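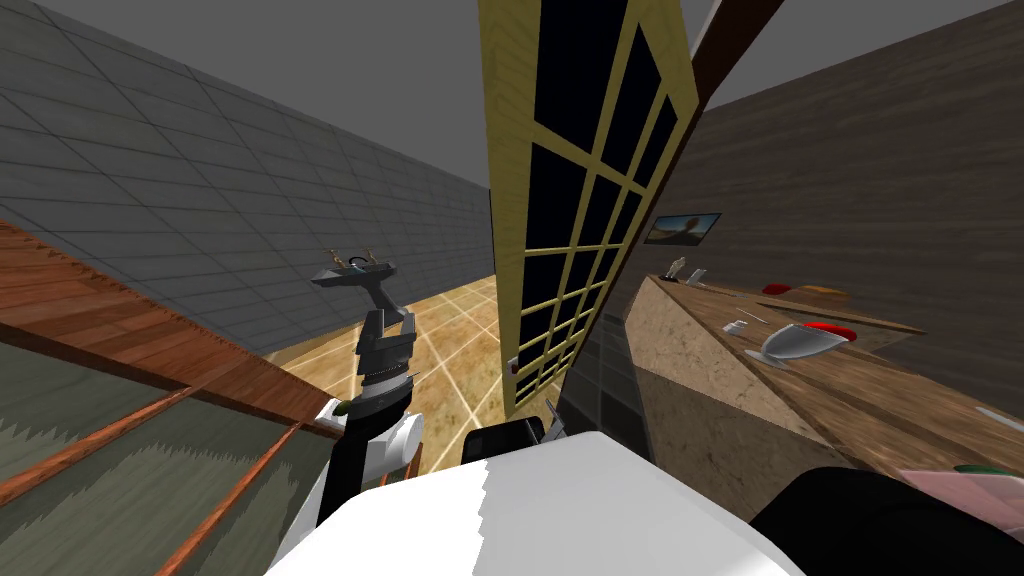
Fig. 1. Simulated robot, left arm raised.

Cobbles, gears and sore hands: my project on the Ollska road race

Nov 11, 2022

I picked cycling for my project because I was going to spend October watching it anyway, so why not get marks for it! My question was whether riders in a small one-day race do better by attacking early or by sitting in the bunch and waiting. The race I chose was the Ollska, which starts and finishes in Cunesbridge and runs for 186 kilometres, with the Claeys climb coming up 4 times.

I wanted to do a stage race at first (more data, more drama) but my tutor pointed out that I'd still be typing in times at Christmas. Fair enough.

How I did it

I stood at the top of the Claeys with a stopwatch and a notebook, and wrote down the gap between the front group and the bunch on every lap. Afterwards I checked my times against the results sheet. My second-lap gap was out by 2 seconds, which I'm quite pleased with given how cold my fingers were.

I also rode the cobbled bit, the Plekier lane, on my own bike the next morning. It shook my bottle straight out of its cage and I had to walk back for it.

What I found

The early break had a gap of 46 seconds the first time up the climb and it kept growing until the third. Then the bunch got organised, and by the last time over the Claeys the gap had shrunk to almost nothing. The break was caught on Plekier lane, and the winner came from the bunch in a sprint.

So waiting worked, on this day at least. But two riders from the break still finished in the top ten, which I hadn't expected at all. I think they got onto the cobbles first and had the smooth strip along the gutter to themselves (everyone behind was fighting for it).

Problems

One race is not much to go on, and there was a headwind on the way back into Cunesbridge that probably hurt the break a lot. I didn't measure the wind. Next time I'd take a proper wind meter, stand somewhere on the flat for at least one lap, and bring thicker gloves.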